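I got to the ground at Plidar before seven in the morning and Noel Belmonte was already there, dragging a bag of balls across the grass with one hand and holding a coffee in the other. He coaches Vamevside, who are two games from promotion for the first time in their history, and I'd been told he doesn't like interviews. He talked for most of the morning! I ran out of notebook and finished on the back of a team sheet.

I asked him first about the match everybody in town wants to talk about, the playoff against Stundura. They've lost to Stundura twice this season, 3-0 away and then 2-1 at home, and most people I've spoken to have them down as underdogs again.

"We should be," he said. "They beat us twice. If you lose to a team twice and then go around telling people you're the favorite, you need to go lie down."

So can they win it? He put the coffee on top of the dugout before he answered.

"Yeah. I think we can. The first one we were awful, I'm not going to dress it up. The second one we were the better side for an hour and then we gave away a corner we didn't need to give away. I've watched that corner 40 times. My wife has asked me to stop watching it in the kitchen."

What happened on the corner, for those who missed it, is that the near post was left to a midfielder who had come on six minutes earlier (Noel wouldn't let me name him, though everyone who was there knows). The ball skidded through and that was the game.

"That's on me," Noel said. "I made the sub, and I didn't tell him who he had. He's a kid. He thought he was picking up the big guy at the back, and the big guy at the back already had two people on him."

They've been working on it ever since. I watched them run corners that morning until the goalkeeper started complaining out loud, and then they ran a few more. Noel stands right on the six-yard line for these, in the way, getting bumped, yelling names. He says he wants it crowded and annoying because it'll be crowded and annoying on the night.

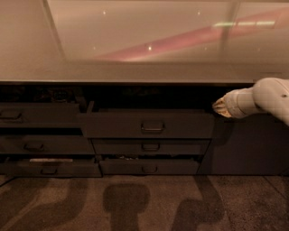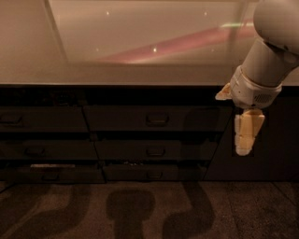

I wanted to know how he sets a team up against a side as quick as Stundura, and he was happy to get into it (maybe too happy, I had to ask him to slow down twice). He likes to have something to draw on when he explains, and he moves sugar packets around if there's no pen. A pale, glossy countertop like that one, over the dark brown cabinet, would do him nicely for a midfield. His idea is that Vamevside have been dropping too deep too early, which leaves the two wide players with the whole field to cover every time they win the ball back. By the second half they're gone. "Their legs are gone and then their heads are gone," is how he put it. He wants the back line ten yards higher and he wants the first pass to go inside, even if it looks risky from the bleachers.

"People groan," he said. "I hear it. The ball goes into the middle and there's a groan before anybody's even touched it. I'd rather they groaned and we kept it."

I told him I've been one of the groaners. He said he knew, he could pick me out.

There's been plenty of talk about his future too. Tan came in for him back in February, when Vamevside were sitting mid-table and it looked like the season was going to fizzle out. Tan are a bigger club with a bigger budget and a real training ground with a roof on part of it. I asked him straight out whether he'd been tempted.

"Sure I was tempted. I drove over there, I had lunch with them, they were nice people. Good lunch. Then I had to drive 140 miles back and I spent the whole drive thinking about our back four. So I figured that was my answer."

Would he listen if they called again in the summer? He laughed and said he'd have the lunch.

He played 99 games for Vamevside himself, as a left back, before his knee packed it in. I've always wondered whether missing out on the hundred bothers him, and I finally got to ask.

"It used to. I was bitter for a year or so. I wouldn't come to games. Then the old coach called and asked if I'd help out with the under-sixteens, and I said no, and he called again and I said no, and then I ran into him at the gas station and it's hard to say no to a guy at a gas station."

Four of those under-sixteens are in the squad now. One of them, the center back, missed the last three games with a hamstring, and Noel says he'll decide on him the morning of the match. I pushed for more and got nowhere. He did say that the kid has been telling everybody he's fit, "and he'd say that if his leg was in a bucket."

The players were coming off by then and he had to go. I got one last question in while he was picking up cones, about what he'd say to them before kickoff. He said he hadn't thought about it, and he'd keep it short, and the only thing he knew for sure was that he'd be telling somebody to stand on the near post.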